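Buying used earbuds – am I being paranoid?

7 min read

mossback97

ok so my old pair finally died (left side, always the left side) and I do not want to pay new prices again. Been looking at used ones on Lalura and the prices are like half. But my sister says buying used earbuds is disgusting and also they're all fakes or have dead batteries. Is she right?? Mostly need them for the bus and for doing dishes. Not an audio person at all.

Budget is whatever, under 60 bucks.

tincanalley

Your sister is half right. The gross part is fixable, the battery part isn't. Those tiny batteries go and there is no opening them up without wrecking the thing. Seller says "holds charge great" – great for what. Twenty minutes?

Ask how long they run from full. If they don't answer with an actual number, skip.

pudding_lid

been buying used for years, never a problem. people are so weird about this. You wipe them down, put new tips on, done. You sit on bus seats don't you

tincanalley

I don't put the bus seat in my ear

pudding_lid

lol fair

Werik

Stuff I check before paying, typing this on my break so sorry if it's a mess

– does the case lid close by itself or does it flop. Floppy lid = been dropped a lot
– both buds charging, not just one. Make them show you the lights
– serial number in the case same as on the box, if theres a box
– have they been removed from the seller's account. Huge one. If they're still tied to somebody else's phone you can end up with a little paperweight
– listen to one side at a time, quiet song, not loud. Loud hides everything

Mesh clogged with wax makes one side sound dead when it's fine. So if a seller says "left is a bit low" it might be nothing. Knock 10 bucks off and clean it.

mossback97

oh wow the left being low is exactly what mine did. did I throw out good earbuds

Werik

...maybe. Sorry

halfpastbroth

Disagree with Werik on buying the "bit low" ones. I bought three pairs like that to flip and only one came back after cleaning. The other two, the speaker was just shot. So that's a gamble and somebody who says they're not an audio person shouldn't be gambling.

Werik

three pairs isn't much of a sample. I've had way better luck than that

halfpastbroth

ok well it's my three pairs and my money

crumbdrawer

Can we talk about cleaning becuase everybody says "wipe them down" and nobody says with what. Do NOT run them under the tap. I don't care what it says about splash proof, that was when they were new.

What I do:
Tips off, soak in warm water with a drop of dish soap. Or toss them and buy new, a bag of tips is a few bucks.
Soft dry toothbrush on the mesh, hold the bud mesh side DOWN so the crud falls out and doesn't go in.
Rubbing alcohol on a swab for the outside. Barely damp. Keep it off the mesh.
Case wells – dry swab, get the little metal contacts. Half the time "bud won't charge" is lint or gunk on the contacts.
Let it all sit a couple hours before you close the lid.

No pins, no paper clips. You'll go right through the mesh.

pudding_lid

that sticky putty stuff works really well too. press, lift, all the wax comes with it. bit satisfying to be honest

crumbdrawer

putty leaves bits if it's old or warm. I pulled a lump of it out of a case once. Toothbrush.

pudding_lid

buy fresh putty then??

Agbayani

Jumping in on fakes. I track used prices for fun (yes I know). Since November I've logged 1,839 used earbud listings on Lalura in my area and 221 of them I'd call fake or at least really fishy. Photos lifted from a store page, brand new sealed box for 20 bucks, that type of thing. So your sister is wrong that they're all fake but it's not nothing.

Thing that helps most: does the seller have their own photo, taken in an actual house. Kitchen table, rug, whatever. Messy is good. If it's a perfect white background, ask for another one with the lid open.

halfpastbroth

a fake can sit on a kitchen table too

Agbayani

sure but the person selling 40 of them usually can't be bothered. It's a filter, that's all I'm saying

tincanalley

Weight is a good tell in person. The fake I got stuck with felt like an empty tic tac box. Lid was scratchy too. Printing on the lid doesn't tell you much either way, it rubs off real ones after a year in a pocket full of keys.

mossback97

that's sort of my next question. Color matter? I keep finding light blue ones cheaper than white and black for no reason I can see

pudding_lid

nobody wants them thats why. more for us. I've had a blue case forever, tablecloth is my nana's 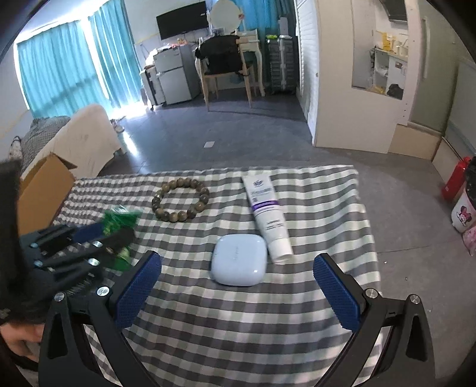
light blue case, lettering on the lid pretty faint

mossback97

ooh ok I like that color. and it's easier to find in a bag than black

tincanalley

Everything's easier to find in a bag than black. Mine lives at the bottom of the backpack and I've bought it a bright orange sleeve out of spite.

crumbdrawer

light ones show the dirt more, but I'd call that a plus. You know when to clean it.

Agbayani

Can back this up on price by the way, colors do go cheaper. Around me the odd colors sit longer and then the seller drops it. If you see one that's been up a couple weeks, offer 5 bucks under and wait.

halfpastbroth

Or – hear me out – just buy new cheap ones. The Drereo ones are 35 new at my corner store and they come with a warranty. Sound is fine for dishes. Used at 40 with somebody else's tired battery makes no sense to me.

Werik

Drereo mic is awful though. My brother sounds like he's calling from inside a washing machine

halfpastbroth

OP said bus and dishes. Who's making calls doing dishes

mossback97

...me. my mom calls every night right when I'm doing dishes

halfpastbroth

ok then not the Drereo, fine

mossback97

Update, messaged two sellers. One wouldn't say how long the battery lasts, just sent "its good" twice so that's a no. Other one says a little under four hours, has the box, sent a pic of the serial and battery screen showing both buds at 97. Wants 45. Light blue!! Meeting at the library at 6 since they have outlets and I can sit there and test it.

tincanalley

Four hours is alright for used. Check it's off their account before you hand over cash, do it right there in front of them.

Werik

and one side at a time. quiet song

crumbdrawer

And don't put them in your ears before you've swapped the tips, bring your own with you. Medium fits most people, grab a small set too

mossback97

bringing tips, swabs, and my sister apparently, she wants to "see this for herself"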